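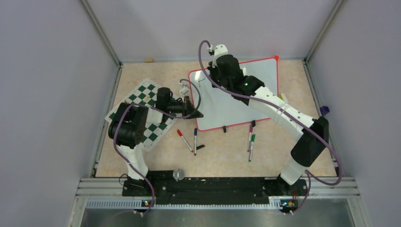

How a Robot Goes to School

Home | Animals | Space | Machines | Ask Us
Search the site Go

A robot arm is strong, patient and, on its first morning, no use at all. Put some markers and a whiteboard on the table and it has no idea what they're for.

So people collect examples. At Tretham, Selma Papadopoulos guides the arms through a job while a computer saves what the cameras see and how every joint moves. Then she does it again. One January she did it 401 times. The computer hunts for patterns in all those goes, and the arms try to copy them.

Mistakes can be useful too, which Selma finds very comforting.

The cameras get different views. One of them rides on the arm itself, so it sees mostly fingers.

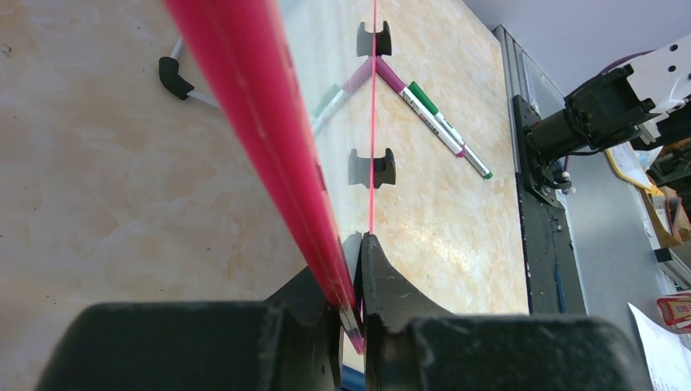
Got it! A red rod between the gripper's two black fingers.

More from Machines
Why do lifts go ping?
Who paints the lines on roads?
Can a fridge be clever?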